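# An afternoon at the Lepik open house

I'd been meaning to get out to Morerden for ages, and when Graziella Carbone wrote to say that Lepik was opening its doors for an afternoon in December, I canceled two things and took the early train. Sixteen stops, one bad coffee, and a walk along the canal that was prettier than the map had led me to expect.

Lepik is on the second floor of an old button factory. There's still a brass sign for the button people downstairs, and I went into the wrong office first and interrupted somebody's lunch (sorry!). Upstairs it was coats on every chair and a table of orange cake, with a crowd of 32 visitors squeezed in between the desks. I knew maybe four of them. A couple had come from Virken, who build warehouse arms, and there was a very cheerful man from Jander who wanted to talk about suction cups and nothing else.

Ottavio Gentile gave the welcome. He talks fast and he skips slides, which I like in a speaker. His team teaches robots to tidy up, and they do it two ways. The first is remote control: you sit at a desk with a pair of handles, and an arm in the next room copies you. I got a turn at that and I was terrible. I was trying to put a sponge in a mug and I pushed the mug over three times, then got the sponge in sideways while a small boy behind me sighed. There's a tiny delay between your hand and the arm, and your brain hates it. Graziella says it takes a new person most of a morning to stop fighting it.

The second way is the one I'd come for. You leave the arm out of it completely and carry the gripper yourself, one in each hand if you like, with a camera on it, and you just do the job. Pick up, move, let go. The recording is what the robot learns from later. It means they can work in real homes, with real bedding and real clutter, and you don't have to get an arm up anybody's stairs. Ottavio called it "homework", and half the room groaned.

After the cake they showed us some of the bedroom work, which is all about boxes on beds. A bed is a rotten surface for this, he said. It sinks, the box tips when you lean on it, and the quilt rides up under your knuckles. A lot of what's in the boxes is light and crinkly too, so it's hard to tell where to grab. I loved the panda.
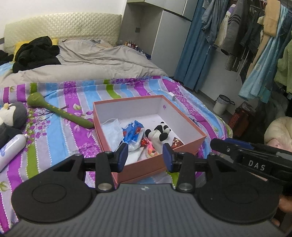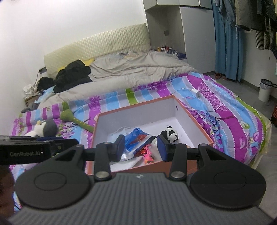
*Working over the open box on the bed, gripper fingers apart and the panda inside.*

Somebody asked why they don't use neat wooden blocks, and Ottavio got quite worked up about it — in a friendly way. Blocks always have an edge where you expect one. A wrapper folds up when you squeeze it, and a soft plastic bag has no proper sides to take hold of. If the robot has only ever seen blocks, it'll come down on a wrapper too hard and too low. So they ask people to go slowly, open the fingers wide before going into a box, and keep them clear of the walls on the way down. That last part is harder than it sounds! Graziella handed me one to try on a shoebox of odds and ends, and my wrist wanted to come in at a slant every single time. I scraped the cardboard on the way in and again on the way out.

She also told me off (nicely) for hurrying the letting go. I was dropping things from a height and snatching my hand back. What she wants is for you to lower the thing until it's resting, open up, wait a beat, and only then lift away. Once I got the hang of it I did a glue stick, a sock and a packet of seeds in a row and felt ridiculously proud.

They had a whiteboard by the window with the week's goal on it, 62 sessions, and a lot of crossing out next to it. I asked what counts as a session and got two different answers from two people standing next to each other, so I'll leave that one alone.

I had a good chat near the end with one of the Virken engineers about whether any of this carries over to her warehouse. She was doubtful. Her arms see the same cartons all day long and she'd rather have speed. But she went back for a second go with the gripper, and then a third, and missed her train.

I caught mine, with a slice of cake in a napkin. Graziella says they'll open up again in spring and that the remote control desk should be moved closer to the window by then, so you can see the arm through the glass while you drive it. I've already told her I want another shot at that mug.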